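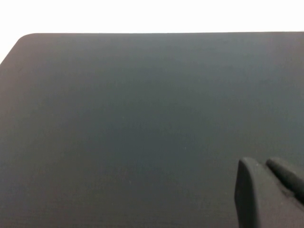

Hamia 设备组 发布于 2025年3月24日

Sevetti 桌面示教采集台

Sevetti 是一套用于采集机械臂操作示例的桌面设备，面向需要自己录制训练数据的实验室和小型团队。操作员通过主手遥控机械臂完成任务，系统同步记录腕部相机画面、固定相机画面、关节位置、夹爪开合和操作员指令，每完成一次任务存成一条示例。设备由 Hamia 设计，在 Gidville 的车间装配、标定和发货。

本页适用于二月之后发货的版本。更早的版本没有腕部相机手动曝光，其余内容相同。

套装内容

机械臂一台，带平行夹爪，指尖为圆头，深灰色，可整体拆换
主手一台，与机械臂关节一一对应
腕部相机一台，固定相机一台，各配支架和线缆
黑色台面一张，哑光
采集主机一台，已装好录制软件
急停按钮、电源、桌夹、标定板、内六角扳手

任务用的物品不随机提供。显示器和键鼠也需自备，普通办公用的即可。

台面与背景

台面长 111 厘米，能放下一般的桌面任务，机械臂装在一侧，另一侧留给操作员整理物品。哑光黑色在大多数室内灯光下不会产生明显眩光，浅色物体的轮廓也容易分清。黑色或深灰色物体与台面反差较小，录这类任务前先在两路画面里各看一遍，必要时换一块浅色垫板。垫板要铺平压牢，边缘翘起会碰到指尖。

背景建议用白墙或白色挡板。墙面有少量划痕或铅笔印没有关系，但同一批数据里不要中途更换背景，也不要让窗户进入固定相机的视野。

相机

腕部相机随夹爪移动，画面一角能看到指尖，方便判断手指与物体的相对位置。固定相机负责交代整个工作区。两路画面使用同一个时钟，录制时每一帧都带时间戳，回放时可以逐帧对齐。

固定相机可以装在台面侧方，也可以装在斜上方。装好以后锁紧支架，在软件里保存一张参考图。以后每次开机，软件会把参考图半透明地叠在实时画面上，支架被碰歪了能马上看出来。位置变动后需要重新标定，旧标定文件会自动归档，不会覆盖。 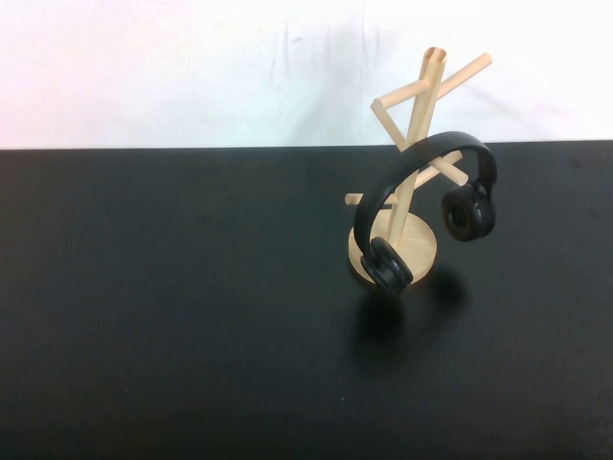

固定相机视角：黑色头戴耳机与浅色木支架

任务示例：耳机与支架

耳机类任务适合用来检查一套新装好的设备。耳机形状不规则，头梁是弧形的，两只耳罩朝向不一定相同，抓取点选得不好，提起时就会转。带横杆的木支架又要求头梁从合适的角度进出，操作员能很快知道自己对主手熟不熟。

可以录取下，也可以录挂上，两者应分成不同任务，分别写指令。取下的起始状态是耳机挂在支架上，挂上的起始状态是耳机平放在台面。指令写短一些，例如“把耳机从支架上取下来，放到左边”。同一任务的指令用词保持一致，需要多种说法时在后期统一添加。

每条示例开始前，把支架挪动一点或转一个角度，耳机的挂法也换一换，耳罩朝里朝外都要有。支架底座如果容易滑动，可以在底下贴防滑垫，贴上以后整批都用同一种。线控耳机请先把线拔掉或收好。

接触杆和头梁时放慢速度，松开夹爪后等物体停稳再结束录制。夹爪还没有离开物体就按停止，这条示例的末尾会缺一段，软件会提示，但不会替您删除。

录制流程

开机后先让机械臂回零，再握住主手，按踏板建立跟随。软件界面左侧是两路画面，右侧是任务名称、指令和当前条数。按空格开始，再按一次结束，随后选择保留、失败或作废。

“失败”指任务没有完成但过程正常，例如耳机中途滑落。这些数据会单独存放，训练时用不用由您决定。“作废”指有人把手伸进工作区、线缆挡住镜头、急停被按下之类的情况，数据在当天结束前可以找回，之后清除。

一名操作员连续录制以 45 分钟为限，到时软件会弹出休息提示。提示可以推迟，不能关闭。更换操作员时请重新登录，操作员编号会写进每条示例，后面按人筛选时要用到。

主机内置硬盘按默认画质可保存将近 2,000 条耳机类长度的示例。剩余空间不足时软件会停止新建录制，已经开始的一条会正常写完。导出可走网线或移动硬盘，格式在设置页选择，自定义字段写在任务配置里，导出时一并带出。

近距离画面与曝光

腕部相机贴近深色、有光泽的物体时，画面容易大面积发黑，同时在反光处出现过曝的白斑。自动曝光在这种情况下会来回调整，前后帧亮度不一致。建议按下面的办法处理。

在夹爪停在物体上方时锁定曝光，整条示例保持不变。
顶灯换成带柔光罩的，或者把灯移到侧面。
调低腕部相机增益，暗部噪点会减少，但物体边缘也会更暗，需要试几次。
指尖快要接触物体时放慢动作，减轻拖影。

近处看不清的画面不必全部剔除。固定相机那一路如果完整，这条示例通常还能用，在备注里勾选“腕部过暗”即可，训练时可以按这个标记筛选。
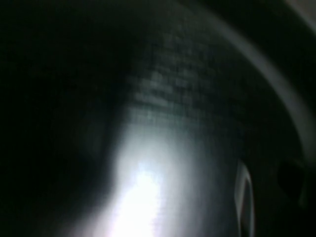 Chu 在产品页下留言：我们录黑色物品时一开始只看固定相机，觉得没问题，导出以后才发现腕部那一路最后几秒几乎全黑。后来把曝光锁在接近物体的位置，又加了一盏侧灯，好了不少。希望软件能在录制结束时直接给出腕部画面的亮度曲线，现在要一条条回放，很费时间。另外踏板线有点短，站着操作时够不到。

设备组回复：亮度曲线已经列入下一版软件，会显示在“保留、失败、作废”的选择界面上，老用户可免费升级。踏板延长线可以单独订购，下单时注明站立使用。

安装与场地

台面需放在稳固的桌子上，用桌夹固定。带轮子的桌子请锁住脚轮，最好换成固定脚。机械臂活动范围内不要放水杯、显示器和私人物品。急停按钮放在操作员不用转身就能按到的地方。

安装需要 2 人，一人扶住机械臂底座，一人上螺丝。随机附有安装图，孔位都有编号。装完先空跑一遍自检程序，再接主手。自检不通过时记下屏幕上的代码，连同设备序列号一起发给我们。

维护

指尖表面用微湿的布擦，不要用酒精。镜头用镜头纸，擦完看一下参考图有没有偏移。台面上的灰尘和碎屑在每批录制前清掉，浅色的碎屑在黑色台面上很显眼，两路相机都可能拍到。指尖出现缺口或明显磨平时成对更换，换后重新做夹爪零位。

订购

可订整套，也可只订机械臂以外的采集部分，后者需先确认您现有机械臂的型号和接口。询价时请写明任务类型、场地尺寸以及是否需要上门安装。Gidville 车间接受预约看机，可以自带物品现场试录，录下的数据当场拷走。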